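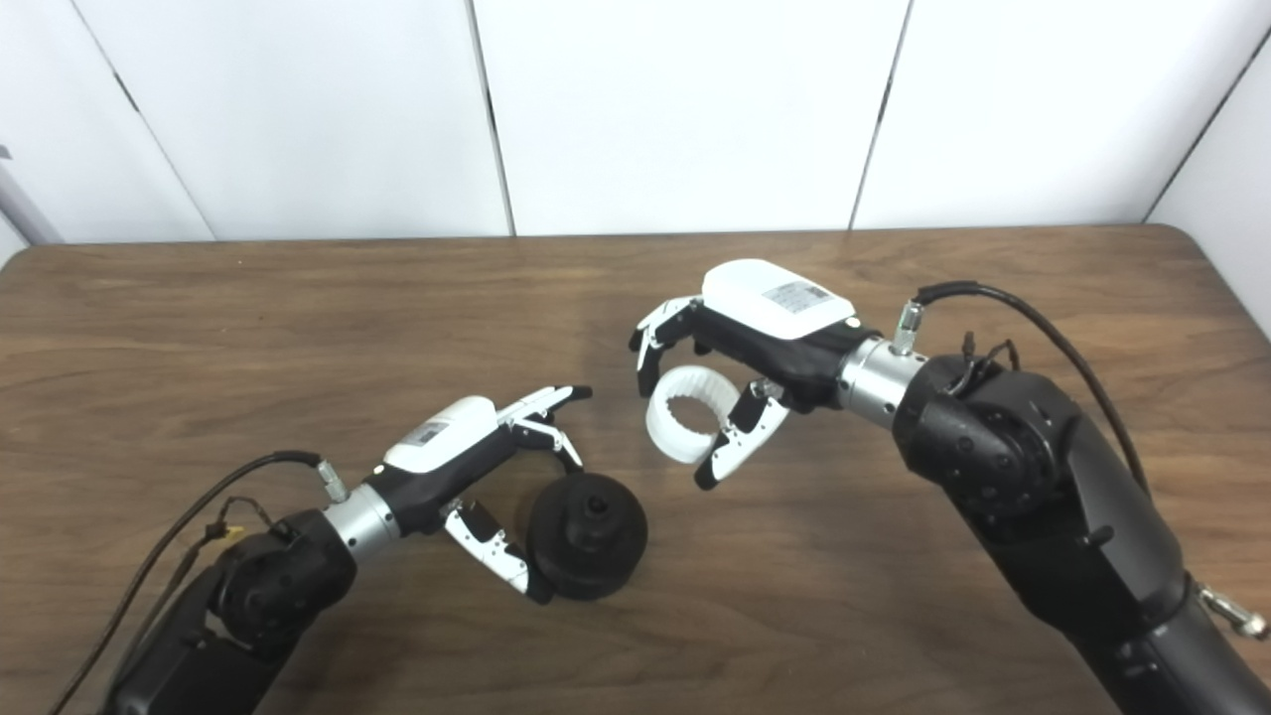
Is the Warkham two-arm kit worth it for a small parts shop?

Posted by Astesness on Friday, October 26, 2018

Hello all! I've been reading here since July and finally have something to ask. We put small plastic and rubber parts together by hand, mostly rings and caps, and I'm thinking hard about the Warkham kit with the jointed-finger grippers. The sales page says $1,799 for the gripper pair, arms not included. My worry is thin plastic rings. Can those fingers hold one on its edge without squashing it, while the other hand deals with the cap? I'd hate to spend the money and end up with a very handsome paperweight -- my boss would never let me hear the end of it.

Feng

Welcome! We've had our pair for 3 months and I'm fond of them, so take this with a grain of salt. Rings are fine once you turn the grip force way down in the settings (ours came set much too strong and we cracked a few the first morning). Picking a ring up flat from the table is the hard part, so we stand ours in a little slotted tray. Do leave plenty of slack in the wrist cables, too -- ours caught on the arm until we clipped them back a bit further. Setup took us 2 days, mostly spent teaching positions, and I'd ask for the longer support plan if they still offer it.

Ello

Depends how many you make. If it's 20 an hour, a person is faster. Ask Warkham for a trial with your own parts, they did one for us and only charged shipping. Not sure about the caps, we never tried rubber.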